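Cambriolages de caves à Cotmont : observations sur le suivi des plaintes

Le présent billet fait suite aux courriers reçus depuis la réunion publique consacrée aux vols commis dans les caves et les locaux à vélos du quartier de la gare, à Cotmont. Il ne porte pas sur l'enquête elle-même, dont le déroulement relève des services compétents et du parquet. Il traite de ce que deviennent les plaintes après leur dépôt, du point de vue de ceux qui les ont signées.

Je rappelle que je figure parmi les plaignants. Ma cave, située au sous-sol de la résidence Prellatine, a été forcée au mois de septembre, la même nuit que plusieurs autres du même couloir. Le préjudice que j'ai déclaré s'élève à 3800 euros et comprend deux bicyclettes, un outillage de menuiserie et des cartons dont l'inventaire n'a pu être dressé qu'après coup. Le lecteur tiendra compte de cette position dans l'appréciation de ce qui suit.

Le dépôt de plainte

L'accueil au poste de la rue Fröhlich a été correct. L'agent a pris le temps de relire la déclaration à voix haute et d'y faire porter les corrections demandées. Un récépissé a été remis immédiatement. Plusieurs voisins se sont présentés dans les jours suivants et m'ont rapporté un accueil comparable, à l'exception d'une personne à qui l'on a d'abord proposé une simple main courante. Elle a maintenu sa demande et sa plainte a été enregistrée.

Il convient d'insister sur ce point, qui revient dans beaucoup de courriers. La main courante consigne des faits et leur date. Elle n'équivaut pas à une plainte, et la victime d'un vol avec effraction a tout intérêt à ne pas s'en contenter. Les assureurs demandent en règle générale le récépissé de dépôt, et le mien a refusé d'ouvrir le dossier tant qu'il ne l'avait pas reçu en original.

Le silence qui suit

Les difficultés commencent ensuite. Pendant de longues semaines, aucun des plaignants de la résidence n'a reçu la moindre information. Nous ignorions si les plaintes avaient été rapprochées, si les relevés effectués sur les portes avaient donné quelque chose, et même si les images du système de surveillance du parking voisin avaient été demandées. Ce système est exploité par la société Satness, dont le standard m'a répondu par téléphone que les enregistrements étaient conservés pour une durée limitée et qu'aucun renseignement ne pouvait être communiqué à un particulier. La réponse est fondée sur le principe. Elle laissait toutefois entière la question de savoir si une réquisition avait été adressée en temps utile.

Une lettre recommandée a donc été envoyée au service enquêteur, avec copie au syndic. Elle demandait si les différentes procédures étaient jointes et sous quelle référence il fallait désormais écrire. La réponse tenait en deux phrases et indiquait que les faits avaient été transmis. Elle ne précisait ni la date de la transmission ni le numéro à rappeler.

L'avis de classement

L'avis est arrivé par courrier simple. Il mentionnait que l'auteur des faits n'avait pu être identifié et que l'affaire était classée sans suite. Le motif était imprimé à partir d'un formulaire, sans développement. Deux de mes voisins n'ont jamais reçu ce courrier, l'un ayant déménagé, l'autre pour une raison que le bureau d'ordre n'a pas su expliquer.

Je n'entends pas contester ici la décision. Les vols de cette nature sont difficiles à élucider, les effectifs sont ce qu'ils sont et les priorités d'un parquet ne se fixent pas dans les couloirs d'une résidence. Il demeure que beaucoup d'habitants ont pris cet avis pour un refus définitif. Or un classement faute d'auteur identifié n'interdit pas la reprise du dossier si un élément nouveau apparaît, et l'avis lui-même rappelle les voies ouvertes au plaignant. Encore faut-il que le texte soit lu jusqu'au bas de la seconde page, dans un corps de caractère que plusieurs correspondants âgés m'ont dit ne pas pouvoir déchiffrer.

La question s'est d'ailleurs posée concrètement. Une bicyclette correspondant à celle d'un habitant de l'immeuble a été vue dans une annonce de revente, avec un numéro de cadre partiellement lisible se terminant par 634. Le propriétaire a transmis l'annonce au poste de la rue Fröhlich en rappelant la référence de sa plainte. Je lui ai conseillé de ne pas entrer en contact avec le vendeur et de conserver une copie datée de la page. Je ne donnerai pas d'autre détail tant que les vérifications sont en cours.

Ce qui pourrait être amélioré

Lors de la réunion, j'ai soumis à la mairie une note de 10 pages, dont je reprends seulement les demandes principales. Il serait souhaitable que les plaintes déposées pour un même immeuble et une même nuit portent une référence commune, communiquée à chacun. Un interlocuteur devrait être désigné au poste pour ces séries, y compris par simple adresse électronique. Quant à l'avis de classement, une feuille d'explication en langage courant pourrait y être jointe sans que la procédure en soit modifiée.

La représentante de la mairie a fait observer que ces points ne relevaient pas de la commune. Elle s'est engagée à transmettre la note. Le syndic a annoncé de son côté le remplacement de la porte du sous-sol, sans calendrier à ce stade. La question de l'éclairage du passage arrière, soulevée par les habitants du bâtiment B, a été renvoyée à la prochaine assemblée générale.

Les personnes concernées par des faits semblables peuvent m'écrire à l'adresse habituelle du carnet. Je leur demande de ne joindre ni procès-verbal ni pièce comportant le nom d'un tiers. Ces documents ne seront pas publiés et seront détruits à réception.

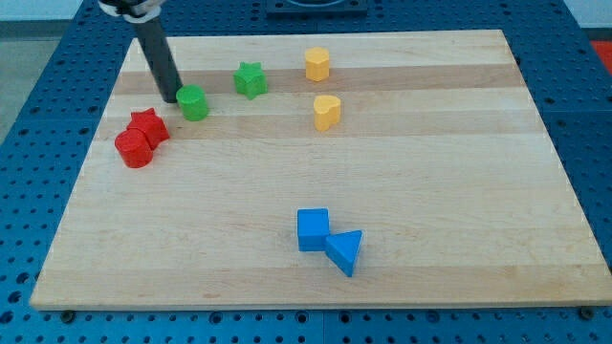
Publié par l'auteur du Carnet de Cotmont
Dimanche 15 mai 2022
Rubrique : Sécurité et vie locale

Précision apportée après publication : la porte dont le remplacement est annoncé est celle qui donne sur la rampe du parking. La porte du hall n'est pas concerné par ces travaux et conserve sa serrure actuelle. Les clés remises aux occupants restent donc valables.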